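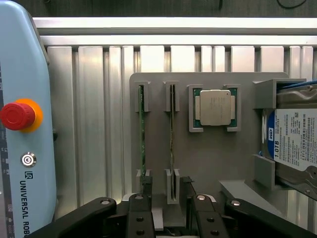 Two memory modules, a processor and a hard drive, each in its own holder.

A Parking Place for Every Part: Tips for Working Inside a Desktop Computer

By Candela Cabello
Jul 18, 2024
900 shares | 3 comments

When I began to repair computers, I put the parts on the table where there was space. The memory was lying on the manual, the processor was on a piece of foam, and the hard drive was near my elbow. One evening the elbow won. Since then I park each part in a holder, and I want to explain how I organize this, because many readers of the Tositz tips pages wrote me after the article about screws.

You don't need a special holder. Mine was printed in gray plastic by Ainhoa Zabala from a drawing we made together on the back of an invoice, and we corrected it 2 times before the drive could stand without leaning. If you have no printer, ask in a library or a repair café. A block of wood with grooves is also good for the drive, but for the memory and the processor please use something antistatic, or leave the part in its antistatic bag and stand the bag in the groove. Ordinary plastic can hold a charge, so I touch bare metal of the computer case before I take a part out of the holder, and again before I put one in.

Before you open anything

Shut down the computer, switch off the power supply at the back and pull out the cord. Press the power button once with the cord out. Then lay the tower on its side, with the removable panel looking up. Many people work with the tower standing, and they push the memory sideways with one hand while the other hand holds the case. It is possible, but everything you drop goes to the bottom, behind the power supply, and you will look for it with a flashlight.

Take off the panel and put it somewhere far. I put mine behind the door of the workshop. A panel leaning on the table leg will fall, and always at the moment when you have the processor in your fingers.

If you work on a metal table, look under the case before you lay it down. A screw under the case makes a deep scratch, and in a table with slats the small screws can disappear in the gaps. I keep a dish with a magnet for the screws and I don't bring this dish close to the hard drive.

How to make the holder useful

The slots must be a little wide. If you must push the memory to enter, you will also have to pull it to get it out, and with the pulling comes the bending. The part should go in by its own weight and stay standing when you touch it.

Leave space for the fingers. For a memory module I want to take it by the two short ends, so the holder supports it only at a few places and leaves the ends free. My first drawing had walls all along and I had to turn the whole thing upside down over a towel to recover the module (Ainhoa laughed a lot).

The processor goes with the metal cover up. It needs a place which touches only the corners or the edges. Some processors have pins below and others have flat gold contacts, and neither of them should lie on anything. Before I leave the table I put an upturned plastic box on top, against dust and the cat.

A 3.5-inch hard drive is heavy for its size. Give it the deepest slot, and check that the holder doesn't tip when the drive is the only thing in it. I like the label turned to me, because in the middle of the work I always want to read the capacity or the serial number one more time.

Put the holder on the side of your free hand. I am right-handed, the screwdriver is in the right, so the holder lives on the left of the case. It seems a small thing, but before this I was passing each part across the open computer.

Taking the parts out

My order is this: first the data and power cables of the drive, then the drive, then expansion cards, then memory, and the processor last. Mounting is the same way back. Pull the cables by the connector and never by the wire. The SATA cable often has a small metal clip, press it with the thumbnail before pulling.

For the memory, open the latches at the ends of the slot. Some boards have a latch only at one end. The module comes up a few millimeters and then you can take it. Write down which slots were occupied, or put a small piece of paper tape next to them. On many boards the slots go in pairs and the computer will complain, or will just be slower, if you fill the wrong ones.

The processor has usually a cooler over it. Run the computer some minutes before you shut it down, the old paste becomes softer and the cooler comes off with less force. Turn it a little to left and right, don't pull straight up. After this you open the lever and the metal frame, and you lift the processor vertically with two fingers. When the socket is empty, close the frame gently and put the plastic cover on if you still have it. I ask for these covers from everybody. Yolanda Escobar gave me a bag with 100 of them from the closing of the Cordero computer store, and I think she was happy to see them leave her closet. 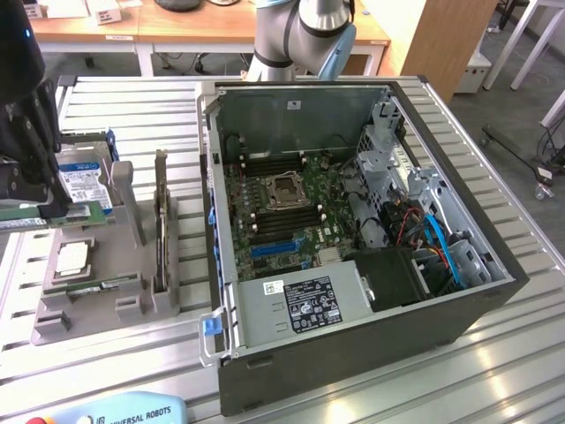 Vicente Maldonado wrote that he disagrees with me about the order: "I take the memory out before I touch the drive. The drive cage has sharp edges and I work there with force, and I don't want the modules standing in the board while I fight with it. Also, you forgot to say to take a photo of the cables before anything."

He is right about the photo, and I am ashamed, because I do it always and I forgot to write it. Take 2 photos, one of the whole interior and one near to the front panel connectors. These small ones with the colored wires are the worst to remember. About the order I keep mine, but if your cage is tight then follow Vicente.

Putting everything back

Look at the notch before you push. The memory module has a notch which is not in the center, and it must meet the small bridge in the slot. Hold the module over the slot, compare, then go down straight and press on both ends until the latches close. It needs more force than most beginners expect. If one end is still high, take it out completely and start again.

With the processor there is no force at all. Find the small triangle in one corner and the same mark on the socket. Let it down, and if it doesn't sit flat, lift it and look. The only force is for the lever, and there it can feel quite hard, which is normal in many sockets. Clean the old paste from both surfaces with isopropyl alcohol and a cloth without lint, and put a new amount like a small pea.

For the drive, slide it into the cage and put in all the screws before you tighten any of them. In some cases there are plastic rails or handles instead of screws. Push until you hear the click, then pull a little to be sure.

The nicest thing of the holder comes at the end. Before I close the panel I look at it, and if there is something still standing in it, the work is not finished. Once I had already closed a computer for my neighbor and saw one memory module looking at me from its slot. I opened the case again, and it was the work of 3 minutes.

Cleaning the holder

Dust collects in the grooves. I use a dry paintbrush, and sometimes soap and water, then I leave it until the next day. Don't dry a printed holder on the radiator. Maricel Malabanan left hers there in winter and now the drive slot has the form of a banana, so she uses it for pencils.

If somebody wants our drawing with the measures, leave me a comment with the type of memory you use, because laptop modules are shorter and need another version. I have the laptop version half done.

3 comments | Leave a comment
Contact the Tositz editors | Copyright 2024 Tositz | Back to top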